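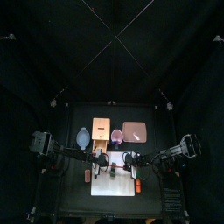 Trarnov two-arm bench – build gallery

Trarnov is a two-arm tabletop rig I have been putting together in a bay at the Blackburn shared workshop. The work on the enclosure started in August. Parts so far come to 3730 dollars, most of it for the arms. I will add to this page as the build goes on.

Enclosure and arms
Black fabric on all sides and black overhead, with the two pale lines crossing at the top. The arms come in from the left and right and reach toward the middle of the table. Each has a grey boxy mount at the outer end and a black gripper at the inner end. The cables still loop around the grippers – tidying them is next on the list.

Red stick over the white board
The thin red stick is level between the two grippers, across the upper part of the board. This is the task I use most for tuning, as any mismatch between the arms shows up as a tilt. The log is at 273 runs with the current settings.

Back row
Light blue bowl, wooden box with a slot in the top, pink translucent cup, mauve-pink tray. The small pink block and the orange cylinder stay down by the board. I put everything back in the same places before each session.

Notes on the build
The table brackets came from Hodaline and the power supply from Brukier. The first supply tripped when both arms moved at full speed, so I went up a size. Cable runs are 200 cm per side, longer than needed, but I wanted slack for moving the mounts later.

The control loop runs at 200 Hz on an old desktop under the bench. The parts list has 322 lines, counting every screw size separately. I can send it as a spreadsheet – leave a note in the workshop mailbox.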